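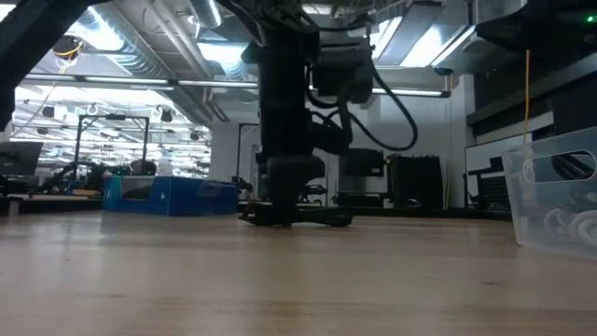 Cable work on one of the benches at the Delholm open day.

So I finally got myself to the Delholm open day in October, after two years of saying I would and then finding something else to do. I run the returns room at Pader, where we rent out sound and conference gear, and a big share of my working life goes on cables. They go out neatly coiled and they come back as spaghetti. Somebody has to pull them apart, check the ends, coil them and put them back in the right bin, and for the last few seasons that somebody has been me plus whoever I can grab. My boss, Sadao Onishi, has been asking me for an equipment plan for next year, and he wanted to know if a robot belonged in it. I told him I'd go and look before I wrote anything down.

Getting in was easy. Sign at the desk, sticker on the shirt, coffee that was better than I expected (there were those little almond cookies too, and I had more than I should admit). Our group was small enough that we could all get close to the benches, and Kanako Sakamoto took us around. She's been there since the place opened and she answers the question you asked, which I can't say for everyone who has tried to sell me a machine.

The first thing that hit me was how much STUFF there is in the room. I'd been picturing an arm on a table and that was the whole of my budget sheet: one line, "robot." Then you look up and there are cord reels hanging from the ceiling and ducts running everywhere, and you look down and there's a cable for this and a cable for that, and monitors, and frames, and bins. I stood there mentally adding rows to my spreadsheet. Biljana Hoxha, who was in my group and does purchasing for a parts distributor called Todbridge, leaned over and said, "The arm is the cheap part, you know." She's been through this once already, with a packing line, and I stuck to her like glue for the rest of the afternoon.

Her advice, more or less as I scribbled it down: price the bench first. She means everything that has to be in place before anyone switches the thing on. The table, the frame it's bolted to, power where you need it, something to hold the parts, light, floor space on all sides. At Todbridge they signed off on the machine in one meeting and then spent the next nine months going back for the rest of it in dribs and drabs, and by the end the finance people would see her coming and close their doors. She now puts it all in one request, even the boring bits. I asked what counts as a boring bit and she said, "Trays. You will buy so many trays."

We spent the longest at the cable benches, for obvious reasons! I must have asked a dozen questions. Kanako was very patient about what the work is like and didn't oversell it. A cable is a rotten thing to pick up. It doesn't have a fixed shape, it catches on itself, and if you grab it in the wrong place the whole knot comes along for the ride. Sorting boxes is a much easier job, she said, and if I had boxes to move I should start there. I don't have boxes. I have cables.

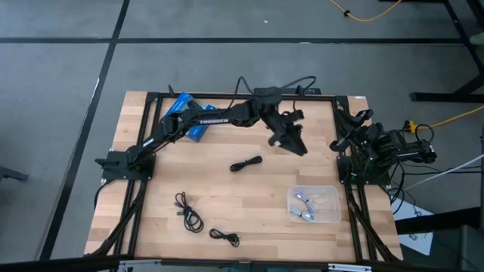

What I liked was the idea of two arms sharing one table, both mounted on the same frame. I'd only budgeted for one. With a single arm you'd need some kind of clamp to hold one end while you work the other, and I had been sketching clamps on the backs of envelopes for weeks. Toshio Kamata, who looks after the hardware, told me to forget the clamps and think hard about whether I wanted one arm or a pair from the start, as adding the second later means moving the first and doing the whole setup again. That's a real planning question for us. A pair costs more up front, and our returns room is not large. I paced out the space I'd need on their carpet, which got me a few looks, and I think we'd lose the shelving along the back wall. Sadao loves that shelving.

Toshio was good on running costs too. He wanted to know who at Pader would look after the thing, and I said me, and he asked what I'd stop doing to make room for it. Ouch. I didn't have an answer, so that's gone into the plan as a line of its own: hours for a person. He also told me to put aside money for fingers and cables on the arms themselves, which wear out or get snagged, and to keep spares in the building. My notes say $2000 for spares in year one. That's my own guess after talking to him, so please don't go quoting it at anybody.

After the benches there was a sit-down part with Yoshinori Ebihara, on leasing versus buying. I'll be straight, I drifted a bit in the middle (the room was warm and I'd had all those cookies), but the bit about trial periods woke me up. He walked through a plan they call Kudo, where a customer takes a bench for three months, uses it on their own parts, and then decides. The rental doesn't all come off the purchase price, only part of it does, so you'd want to do the sums both ways. For a company our size I think it makes sense. I'd much prefer to explain a trial that didn't work out than a purchase.

He also gave us a worksheet with 87 lines on it. I laughed when I saw it, and then I went through it on the train home and had nothing written down for most of them. Floor loading? No idea. Who holds the key for the power cutoff? We don't have a power cutoff. Where do the parts wait before they go on the table, and where do they go after? At Pader they wait in a heap by the door, and I suspect that's the first thing we'd have to fix whether we get an arm or not.

So where does that leave my plan? I've torn up the one-line version. The new one asks for the trial, a proper table, more trays than seems reasonable, and some of my own hours set aside, with the purchase left for the year after. I've also asked for a sorting rack and better bins right now, out of this year's money, as we need them anyway. Biljana has promised to send me her old request so I can copy the headings, and I've promised her a tour of the returns room, spaghetti and all.

If you want to go to the next one, book early, and wear comfortable shoes because the only chairs are in the leasing talk. Parking is around the back, past the loading doors. Bring the measurements of your room with you. I didn't, and I spent half of the coffee break on the phone asking someone to hold a tape measure against the shelving.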